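Speaker Notes: Open Day at the Farkport Demonstration Hall
Opening remarks, November 28, 2023. Speaker: Vinzenz Imhof 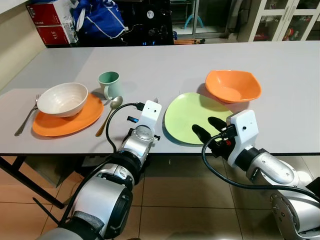
May visitors speak with the operators while a demonstration is under way?
Please hold questions until the arms have come to rest. The operators will then take them at the rail, and any question left over may be brought to the closing session in the lecture room.

Welcome (two minutes)

Good morning, and welcome on behalf of the Tramunbridge Institute. Thank our hosts at Farkport, who have made the hall available since April. Acknowledge the partner delegation from Witkowska by name of organization only; their director has asked not to be introduced individually.

Registration closed at 79 guests. The hall is open to 16 at a time, so groups will be called by the color of the badge. Ask everyone to check the badge now. PAUSE.

What the visit covers (three minutes)

Guests will see the Famislow project at its table-setting station. Explain the task in everyday terms: two arms, one table, and dishes that have to end up where a person would expect to find them. The slide shows a bowl resting on an orange plate, with a fork on one side and a spoon on the other, and a mug behind. To the right, the gripper fingers reach over a green plate.

Say clearly that the station is a research setup. It is not for sale, and no date has been set for a product. This question came up several times at the April visit and took time away from the demonstration.

Why dishes (four minutes)

Point to the bowl on the slide and its ridged outer wall. Then point to the orange bowl at the right, which has a wavy, squared rim. A person picks up either one without thinking about it. A gripper with two fingers must be placed with care, and the best place to hold one bowl may be a poor place to hold the other.

Flatware is a separate matter. A fork lies close to the table and leaves little room for a finger to get under it. If time allows, invite the audience to try lifting a fork from the desk using two pencils. Spare pencils are in the box beside the lectern.

The project plan calls for 700 recorded trials before the next review. The first 100 are reserved for training new operators and will not be counted in the results. Do not give a success rate today. The review has not been completed — refer all requests for figures to the project office.

Conduct in the hall (two minutes)

Read the following as written:

"Guests are asked to remain behind the rail at all times. Please do not place bags, cups, or telephones on the table. Photography is permitted without flash. If an operator calls 'stop,' please stand still until the operator says that the demonstration may continue."

Handover

Call the first group. Remaining guests stay seated for the short film, and the second group is called when it ends. Coffee is served in the corridor — not in the hall. Leave the slide up during the changeover and switch off the lectern microphone.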